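Ticket: Budget request, second picking cell
Opened by: Jalen Schumacher
Assigned to: Ayana Hadgu, purchasing
Status: waiting for requester

Jalen, 9:40
Hello Ayana. I would like to order for the second cell before the October closing. My list has 2 sheet metal bins, a set of spare finger tips, cable holders and a mounting base. The quote from Tandov is 459 for the bins and the tips together. Staltero has not answered me yet about the base.

Ayana, 11:15
Thank you. Before I can approve, please explain why the cable holders are a separate line, and whether the tips are really needed this year. Clodmont offers a tip set for 300, but delivery takes 8 weeks.

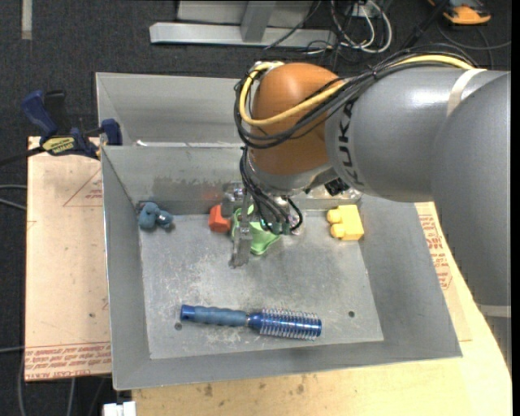
Jalen, 13:05
The cable holders are for the wrist, and I ask to keep them as their own line so they are not removed together with something else. On the KUKA the yellow cable and the black ones go around the orange joint, and the thin ones hang down loose toward the tool. I do not want to build the second cell in the same way. About the tips, the end of the finger is scuffed and the bin floor is full of scratches, so I would plan one set per cell. Eight weeks is too long for me, I prefer Tandov.

Ayana, 14:30
Understood. Holders stay as a separate line. Can the bins be held with bar clamps again, or must I add money for a fixed mount?

Jalen, 14:50
Clamps are fine for the beginning. Please put the fixed mount in next year's plan, I will ask Mösli for a price.

Ayana, 15:20
Approved for bins, tips and holders. I keep the ticket open until you send me the quote for the base.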